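Caderno de oficina - Ensaios de bandeiras decorativas para jardim e fachada
Dumesar, Laboratório de Têxteis de Exterior
fevereiro de 2023

Entrada redigida por Touran Ghorbani. Lida por Desta Berhe antes do arquivo.

Retoma-se o ensaio de costura e de solidez da cor do lote Brulholm, interrompido na semana anterior por falta de linha de poliéster do título correto. A linha chegou na terça-feira, com a guia do fornecedor em ordem, e as bainhas dos provetes em falta foram concluídas por Ysaline Masson na máquina de dois fios. A tensão do fio inferior ficou ligeiramente acima do que consta na ficha de regulação. Corrigiu-se a ficha, e não a máquina, visto que a costura resultante é regular e não franze o tecido.

Objeto do ensaio: bandeira decorativa de formato vertical, estampada por sublimação numa só face, com manga superior para haste. O cliente, Cavalcanti, comercializa o artigo para jardim e para fachada e pretende saber se pode manter na etiqueta a menção de uso exterior permanente. Recorda-se que a menção atual foi herdada do fabricante anterior e que não existe no processo qualquer relatório que a sustente.

Preparação dos provetes. Foram cortados 41 provetes, todos no sentido da teia, a partir de peças retiradas de caixas diferentes. Os provetes com estampagem vermelha densa foram separados dos restantes, por ser essa a cor que motivou as reclamações. A marcação fez-se a lápis têxtil no avesso. A caneta utilizada em janeiro migrou para a face durante a lavagem e inutilizou a leitura de parte da série; não deve voltar a ser usada neste laboratório.

Solidez à luz. A câmara esteve em funcionamento contínuo, com uma única paragem para substituição do filtro. O contador indicava 2.552 horas de lâmpada no momento da paragem, valor que fica registado para efeitos de manutenção. Os azuis e os verdes mantêm-se dentro da tolerância acordada com o cliente. O vermelho perdeu intensidade de forma visível a olho nu e deslocou-se para o alaranjado, sobretudo nos provetes da segunda caixa. Sushil Pathak é de opinião que a temperatura da calandra foi insuficiente nessa tiragem. A hipótese é plausível, mas os registos de produção enviados por Brulholm não incluem temperaturas, pelo que fica como hipótese.

Resistência da manga. Ensaiaram-se as mangas com haste metálica e com haste de fibra. Nenhuma rasgou pelo tecido. As roturas deram-se sempre no arranque da costura, do lado em que o operador inicia o trabalho, e em todos os casos faltava o remate. Um remate de cinco pontos em cada extremidade resolve a questão e não altera o custo de forma que justifique discussão. Deve constar do relatório como recomendação principal, antes das considerações sobre a cor.

Comportamento ao vento. O ensaio na haste do pátio decorreu sem incidentes até quarta-feira à tarde, altura em que a bandeira de referência se enrolou sobre si própria e assim permaneceu durante a noite. Os dados desse período foram eliminados. Shahram Kordestani propôs a colocação de um anel giratório na ponta da haste; o anel foi montado e a bandeira roda agora livremente. Fica por decidir se o anel pode ser admitido no ensaio, dado que não é fornecido com o artigo. A minha posição é a de que se apresentem os dois resultados, com e sem anel, identificados em colunas próprias.

Comparação com o produto Dredstead. Por solicitação do cliente, incluiu-se uma bandeira concorrente do mesmo formato. O tecido é mais pesado e cai melhor com vento fraco, mas demora mais a secar e a estampagem não atravessa para o avesso, onde a imagem fica pálida. A bainha é dupla nos quatro lados. Não se emite juízo sobre o preço, matéria que não cabe ao laboratório.
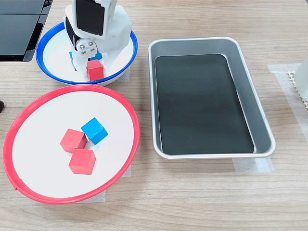 Lavagem. Efetuaram-se cinco ciclos a temperatura baixa, com detergente de referência e secagem em plano. Não houve transferência de cor para o tecido testemunha de algodão. No tecido testemunha de poliamida observou-se uma ligeira mancha rosada, coerente com o que se escreveu sobre o vermelho. A leitura na escala de cinzentos foi feita por mim e por Ysaline Masson, em separado, e coincidiu em todos os provetes exceto em dois, que serão relidos com a lâmpada nova - a atual já cintila ao ligar.

Etiqueta. O texto em vigor indica "uso exterior permanente". Com os resultados disponíveis, o laboratório não pode subscrever essa redação. Sugere-se "uso exterior sazonal; recolher em caso de vento forte", sujeita à aprovação de Cavalcanti. A simbologia de lavagem está correta e pode manter-se.

Pendentes:
Reler os dois provetes em divergência.
Pedir a Brulholm os registos de temperatura da calandra, por escrito.
Encomendar lâmpada para a cabina de observação.
Desta Berhe prepara a minuta do relatório, com as mangas em primeiro lugar.
Conservar os provetes da segunda caixa em envelope opaco, na gaveta inferior, até resposta do cliente.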